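Mobile Manipulation, Week 9
Handout: When the base tips and the arm does not know it
Apostolos Makris

Please read this before the practical. The exercise at the end is for pairs and you hand in one page.

1. What happened in the Kornton runs

In February our group ran a long set of simulated episodes with a two-armed mobile robot in a furnished living room. The task was simple: drive to the table, take one small object, carry it to the sofa. We ran 600 episodes. In 93 of them the robot lost its balance. In 92 of these the fall was detected and the episode stopped. The remaining one continued for 2,000 control steps with the robot leaning over, and the log said "status: normal" until the end.

This one episode is more interesting for us than all the others.

2. Why the fall was not detected

The fall detector, written by Stelios Christodoulou, looked at the height of the base centre. If the height changed by more than a limit, the episode was stopped. In most falls this works well, as the base drops or jumps quickly. In our case one wheel climbed slowly on an obstacle and the base rotated, but its centre stayed almost at the same height. The detector measured the wrong quantity.

The second fault was in the arm controller. It worked in the frame of the base and supposed that the vertical axis of the base is also the vertical of the world. When the base is level, these two are the same. When the base rolls, "down" for the controller is some other direction for the room, and the gripper goes with full confidence to a place where there is nothing to take.

Anayeli Tapia found the error when she looked at the camera views. The numbers alone had looked fine — a joint angle does not tell you where the floor is.

3. What we changed

The detector now reads roll and pitch as well as height. If the tilt stays over the limit for a short time, both arms hold their position and the wheels are braked. Do not send the arms to the home pose in this state. A moving arm shifts the centre of mass and can finish the fall.

4. Exercise

a) Write the gravity vector in the base frame for a given roll and pitch.
b) Propose a tilt limit and defend it. Consider a door threshold and a thick carpet.
c) Explain which log entries you would need to find this fault without any camera view.

Bring your page to the practical. Questions about part b) go to Heather Purves, who will lead the session.

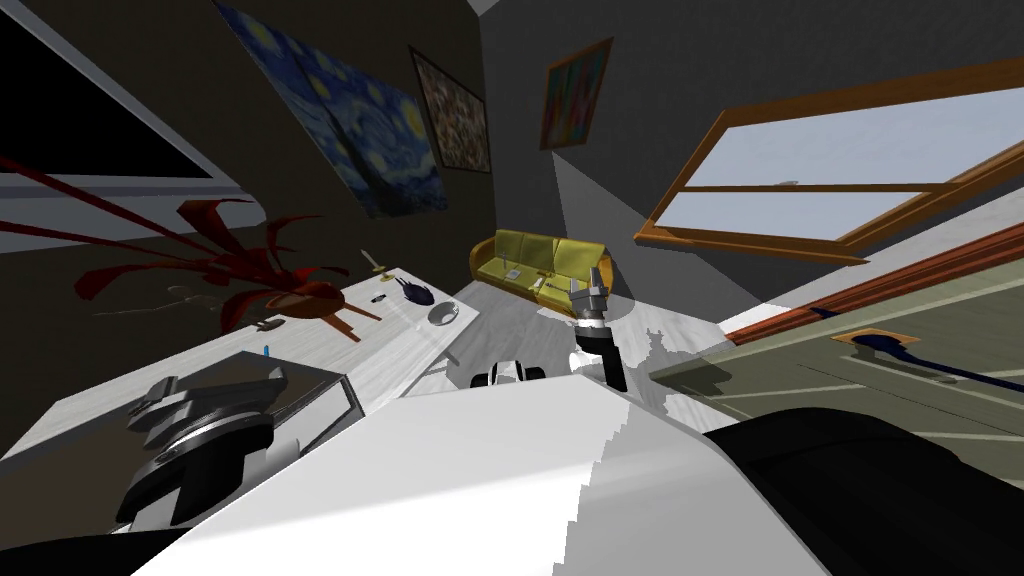
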